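Des lunettes à ranger chez Clokero

10 novembre 2020

Bon, je vous avais promis des nouvelles de la collecte de lunettes, les voilà ! Je suis passée chez Clokero en fin de matinée, entre deux averses, et on parlait déjà étuis avant que j'aie posé mon manteau.
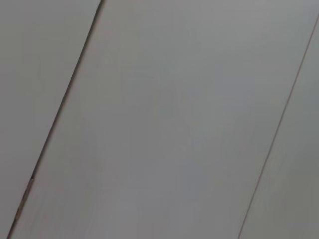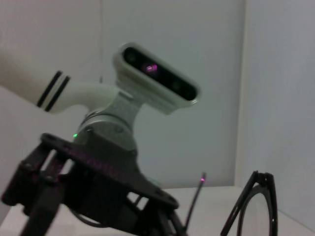
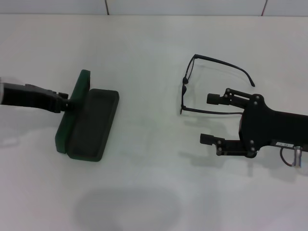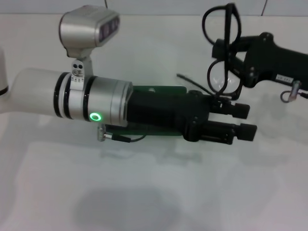 Le compteur de la collecte est à 1 767 paires depuis mars (moi qui pensais qu'on plafonnerait vite...). Estrella Trujillo, qui tient le registre, m'a montré la répartition : 536 paires viennent des boîtes de dépôt de Cascombe, le reste des écoles et des pharmacies du coin. Les étuis, par contre, suivent mal. Il en manque à peu près 325, et on cherche surtout des modèles rigides, ceux qui s'ouvrent comme un coquillage et qui survivent au fond d'un sac. La couleur, on s'en fiche complètement !

Si vous en avez qui dorment dans un tiroir, déposez-les à l'accueil de la librairie Arellano jusqu'à la fin du mois. Un petit coup de chiffon avant, s'il vous plaît, et pensez à regarder dedans : Abundio Zavala a déjà rendu trois ordonnances à leurs propriétaires. Les étuis souples sont acceptés aussi, mais ils partiront dans un second envoi.

Pour les lunettes elles-mêmes, on continue de prendre tout ce qui a ses deux branches, solaires comprises. Citlali Barrera répond aux questions par téléphone le matin, et la prochaine livraison part pour Skirkmont dès que les cartons sont fermés.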